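Sprechernotizen: Jurywechsel in Castingshows – Planung und Folgen
Dörte Stüber, Produktionstagung Steinbach

Folie 1 – Ausgangslage
Kurz halten. Fallbeispiel ist die Gesangsshow »Drirngate«, dritte Staffel. Zwei von drei Jurymitgliedern steigen nach dem Finale im Juni aus, beide Verträge liefen ohne Option. Die Redaktion erfährt davon aus der Presse.
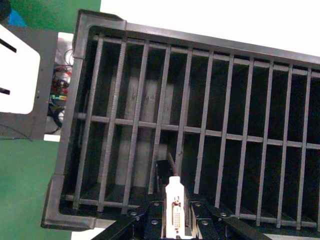
Folie 2 – Zuschauerbefragung
Stichprobe: 402 Personen, online, nur Stammpublikum. Rund 50 Prozent nennen die Jury als Einschaltgrund. Einschränkung mündlich erwähnen: keine Kontrollgruppe, Selbstauskunft.

Folie 3 – Nachbesetzung
Produktionsfirma Feltedcombe führt eine Liste mit 200 Namen, unsortiert. Kriterien nennen: Verfügbarkeit an Livetagen, Bühnenerfahrung, Verhältnis zum verbleibenden Jurymitglied. Probeaufzeichnung immer zu dritt, Einzelcastings sagen wenig aus.

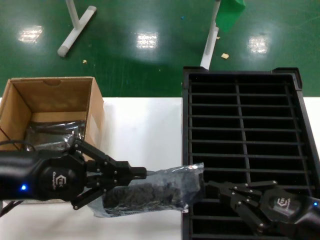 Bei Plarach wurde die Probeaufzeichnung gestrichen, die Urteile fielen in den ersten Sendungen zu lang aus. Die Regie musste Auftritte kürzen. Zahlen dazu nur auf Nachfrage.

Folie 4 – Verträge
Option auf eine Folgestaffel, Meldefrist vor dem Finale, gemeinsame Sprachregelung. Gagen nicht diskutieren – Verweis auf das Panel am Nachmittag.

Danach Fragen, Mikrofon geht durch die Reihen.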